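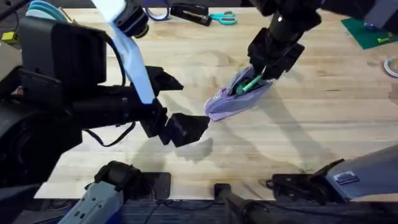
When my aunt moved out of her house in Dillula last June, I said I would take the sewing things. I thought that meant a machine and a basket. It meant the contents of a whole back bedroom, and it took me until the new year to get to the end of it.

She had sewn since she was a girl and never threw out a piece of cloth bigger than her hand. There was curtain lining from the first apartment. There were shirt fronts with the buttons still on, folded together with the collars cut off. There was a bag of zippers, most of them brown, which I have now moved from place to place four times without using one.

I am not a very good sewer. I can hem pants and I can make a pillow cover if the fabric behaves. So the question for me was what to keep, and I didn't have a good way of deciding. For the first few weeks I kept everything. I would pull out a piece, look at it, remember something it had been, and fold it up again.

My cousin Marleny Restrepo came over one afternoon and watched me do this for a while. She told me to stop asking whether I liked a piece and ask what I would make from it, and by when. If I couldn't answer, it went in the box by the door. She did three bags with me and then had to get home, but that got me started.
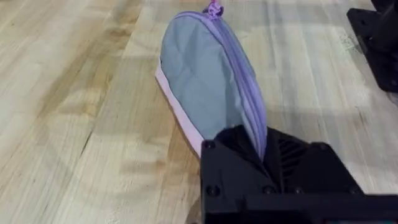 Raluca Stanciu

The rule worked well for anything under a yard. It did not work for wool. I had two long pieces of gray wool with no plan for either one, and I couldn't put them in the box. They are good wool and you can't buy it at that weight around here anymore without paying a lot. I kept both. I also kept the velvet, which was a mistake, as it sheds on everything near it.

Washing came next. My aunt stored things clean, but they had been shut up in a back room for years and smelled like it. I washed the cottons warm and dried them hot, so that whatever was going to shrink would do it now and not after I had made something. The linens I hung. One red print bled all over a load of whites, and I should have known better. I wash reds alone now.

Then ironing. I had forgotten how much I dislike ironing large flat pieces. I did a few each evening with the radio on and stopped when I got bored. If a piece had a burn or a worn spot, I put a safety pin next to it so I would see it later when cutting. My aunt did this too, and I kept finding her pins, some of them rusted in place. A rusty pin leaves a mark that doesn't come out. Use the brass ones.

For storage I looked at a lot of boxes. I ended up with a used shelf unit from Zuslow, the secondhand place out past the bus garage, for 32 dollars. It came without two of the pegs and they gave me some loose ones that nearly fit. I fold everything to the same width around a cutting ruler, then stand the pieces on edge like books. That way I can see all of them and pull one out without knocking the pile over. The heavy stuff goes on the bottom shelf. I don't sort by color, though I know many people do. I sort by what the cloth is – cotton, linen, wool, and then a shelf for things I can't identify.

On identifying: there is a burn test, where you light a thread and look at the ash. I tried it over the sink. Cotton smells like paper and wool smells like hair, and polyester makes a hard little bead. Past that I could not tell much. Blends confused me every time. If a piece is going to be a dust rag, it doesn't matter.

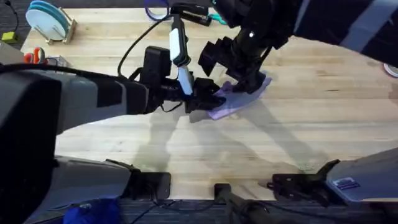 Raluca Stanciu, home sewer and part-time bookkeeper

The box by the door turned into several boxes. I asked around about where to take them, and it was harder than I expected. The thrift store wouldn't take cut fabric. The school said yes to felt and no to everything else. In the end Nandi Ndlovu, who teaches the evening quilting class at the Stustia center, took nearly all of it, including the velvet once I gave up on it. She also took the button jar, after I picked out the ones I wanted.

She offered me a seat in the class in return, and I said I would think about it. I did go once, in January. Everyone there was making the same star block and mine came out a half inch too small. The trouble was my seam allowance, which I had been guessing at for years. I have put a strip of masking tape on the machine bed as a guide and it has helped.

So far I have made two pillow covers, a bag for clothespins, and most of an apron. The apron needs ties and I keep not making them, because turning a long narrow tube right side out is a miserable job. If you have a good way to do it that isn't a safety pin, please leave a comment. I have lost the pin inside the tube twice.

The machine itself still needs a service. The tension is off on the bottom thread and I've cleaned out the lint as far as I can reach. I'm dropping it off at the repair shop next week and will write down what they tell me.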